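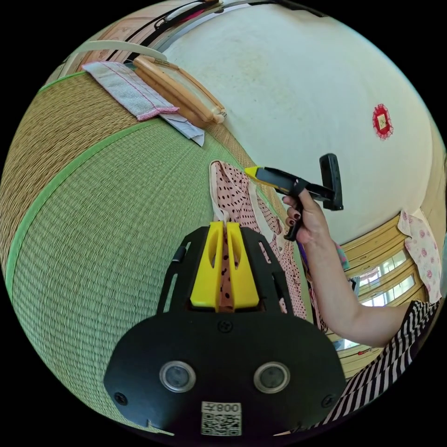 Garment G-23: pink, black polka dots, lighter trim.

Valen Room Textiles — README

Contents
This folder holds the inventory notes for the cloth items kept in the matted room at the Valen house. It covers garments, towels and folded fabric. Furniture is listed in a separate folder and is only mentioned where a textile rests on it.
Last revised October 3, 2025. Maintainer: Henok Alemayehu.

Scope
The full list runs to nearly 200 entries across 8 groups. The groups follow the type of item and take no account of where it was lying when it was recorded. An item found on the mat goes in the same group as one found in a drawer.

Fields
id — group letter and number. G is for garments, T for towels, F for folded fabric, H for hangings. The other four letters are explained in groups.txt.
colour — ground colour first, then the colour of the pattern. Everyday names only. "Pink" and "pale pink" are treated as the same value, as the Grernmont list had nine shades of pink and two people could not agree on any of them.
pattern — plain, striped, dotted, floral or mixed.
edging — colour of any trim, or "none". Straps and loops are entered under notes.
state — folded, draped, hung or bunched, at the time of recording.
notes — free text, one line.

Conventions
Polka dots are entered as "dotted" whatever their size. A towel with a single stripe counts as striped. Fabrics kept together in a bundle share one id with a suffix (F-08a, F-08b and so on) until they have been separated, after which each receives its own number and the old one is retired. Fibre content is left blank unless there is a sewn label. Please do not guess from the feel.

Sample entries
G-23 | pink, black | dotted | pale pink | draped | see strap note
T-02 | white, pink | striped | pink | folded | on mat
F-08 | mixed | mixed | blank | folded | bundle, purple, yellow and green among the colours
H-05 | white, pink | floral | blank | hung | by window 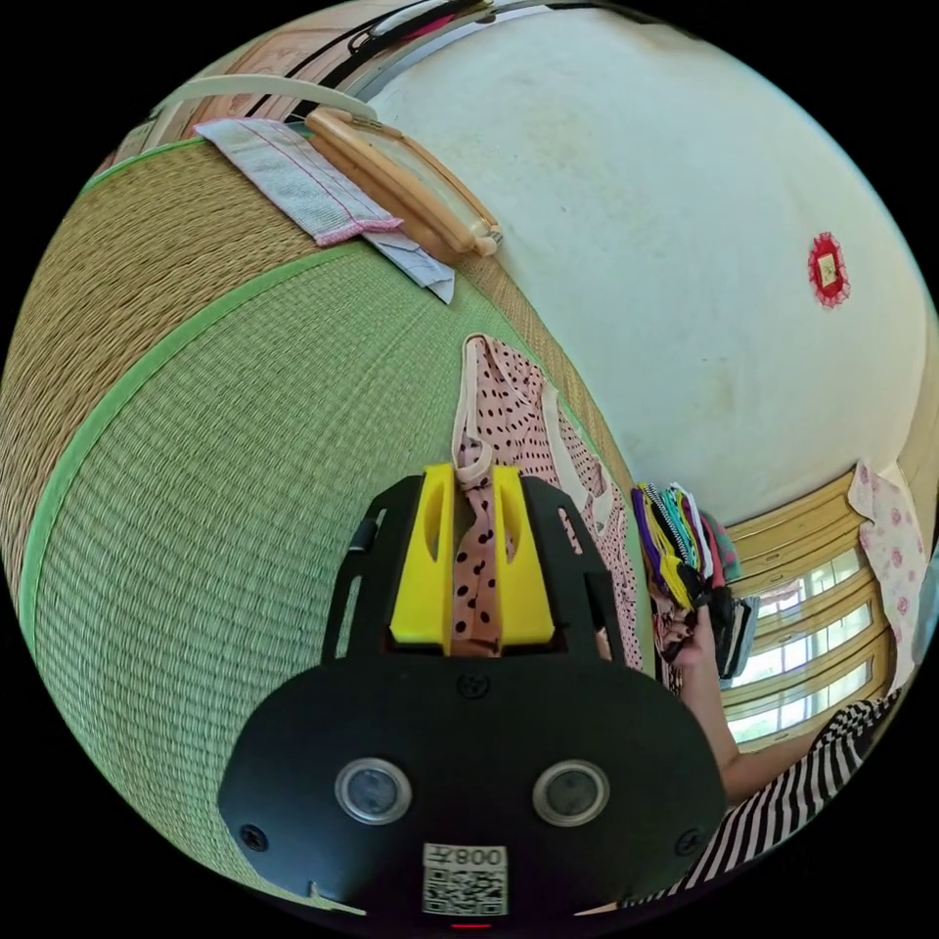 Oyewole asked whether the strap on G-23 should have an entry of its own, given that the July list treated every loose strap and belt as a separate item. It should not if it is sewn on. A strap that comes away gets the parent id with the suffix "s", and both lines carry a note pointing to the other.

Known problems
Draped items are hard to size. The size field was dropped from this version and the old values are kept in sizes_old.txt for anyone who wants them.
Two towels in group T may be the same towel entered twice. Both lines are marked "check".
The edging field is unreliable for F items, where only the outer fold was looked at.
State is out of date as soon as somebody tidies. Do not use it to find things.

Related lists
Ravon holds the bedding and curtains, with the same fields apart from state. The two lists share no ids, but curtain ties appear in both and have not been merged.

Changes
Corrections go to Henok with the id, the field and the new value. New items take the next free number in their group. Retired numbers are not used again.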